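Forum > Wohnen und Einrichten > Wände und Befestigung

Bilder aufhängen in der Mietwohnung: Kleben oder bohren?

Erlinda Lumanlan
18. August 2024
Moin zusammen, ich ziehe im September um und will im Flur mehrere Rahmen aufhängen. Die Wand ist verputzt und frisch gestrichen. Im Mietvertrag steht, dass Bohrlöcher beim Auszug fachgerecht zu verschließen sind. Klebehaken wären mir lieber, aber ich habe schlechte Erfahrungen damit. Der schwerste Rahmen wiegt 500 Gramm. Was nehmt ihr?

Njål Brekke
Nagel. Bei dem Gewicht reicht ein dünner Stahlnagel, schräg von oben eingeschlagen. Das Loch ist beim Auszug mit einem Klecks Spachtel zu. Klebestreifen haben mir in der letzten Wohnung den Anstrich samt Grundierung abgezogen, das war deutlich mehr Arbeit als jedes Nagelloch.

Qianru Cai
Sehe ich anders. Abgerissene Farbe liegt fast immer am Anstrich. Wenn die Wand staubig oder die Farbe noch nicht durchgehärtet ist, hält gar nichts. Ich warte nach dem Streichen mehrere Wochen und wische vorher trocken ab. Wichtiger finde ich sowieso, vorher mit Papierschablonen zu probieren. Drei Rahmen nebeneinander sehen schnell schief aus, vor allem wenn einer oben rund ist. Da gibt es keine gerade Oberkante zum Ausrichten, ich gehe dann nach der Mitte.
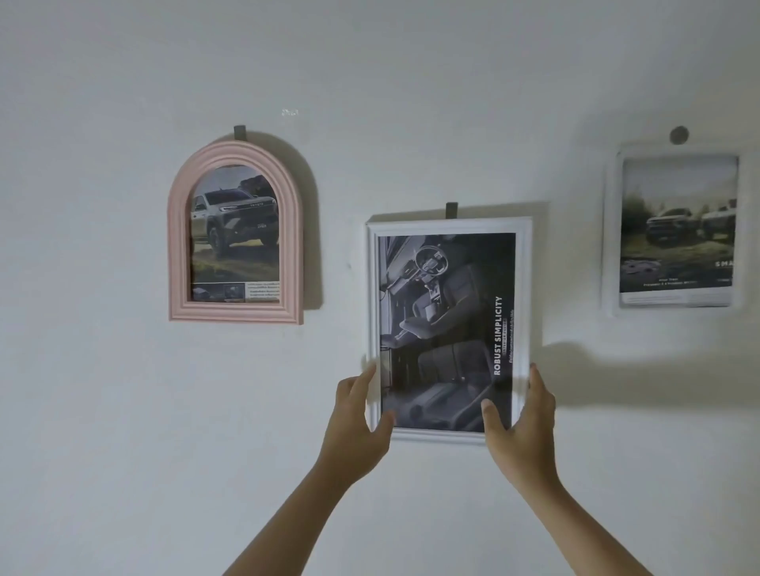 Yanling Ren
Mitte ist bei verschiedenen Formaten richtig, aber bitte vom Boden aus messen und nicht von der Decke. Im Altbau hängt die Decke gern durch. Zu den Klebestreifen: Ich habe die von Rallow, bisher ohne Schaden. Im Bad sind sie mir allerdings runtergekommen.

Njål Brekke
Bad ist ja auch Unsinn für Kleber. Und wer zahlt, wenn der Rahmen nachts runterfällt und das Parkett eine Macke hat? Ich bleibe beim Nagel.

Anqi Jiang
Vermieter fragen. Meiner wollte ausdrücklich keine Klebereste, Löcher waren ihm egal.

Erlinda Lumanlan
Danke, ich schreibe der Hausverwaltung. Die kleinen probiere ich mit Streifen, der schwere kommt an den Nagel.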